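9/19/23 – tableware, place setting for the Kinent canteen trays

Trays back out of the store. Wiped down, stacked by the sink. Still 19 usable, the rest have lifted corners and wobble on the flat. Put those on the bottom shelf, do NOT put back in the pile.

Bowls: Hamann sample lot, washed at the 30 min programme. Rim line held up on all of them as far as I can see, no chips. Compare with the Feburary lot, which went dull after a couple of weeks. Matching plates stack badly, they slide. Felt between them?

Chopsticks – Zonel order no. 748, still short 2 pairs. Chase.

Layout, tried bowl on the tray first. Too crowded, sleeve catches the spoon. Going with:
- tray to the left, chopsticks on it, side by side
- bowl on its plate, off the tray, to the right
- spoon in the bowl

Better to reach. Left-handers will moan, do a mirrored one next time. Runier want the tray square to the table edge, I dont think it matters much.

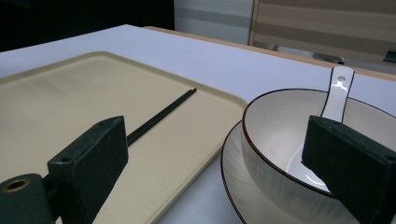

*Beige tray with dark chopsticks, bowl and plate to the right, white spoon in.*

To do: cloth or no cloth under the plate (noisy on the bare table). Ask Runier re second tray colour, the beige marks easily. Soup ladle is missing agian, check the other drawer.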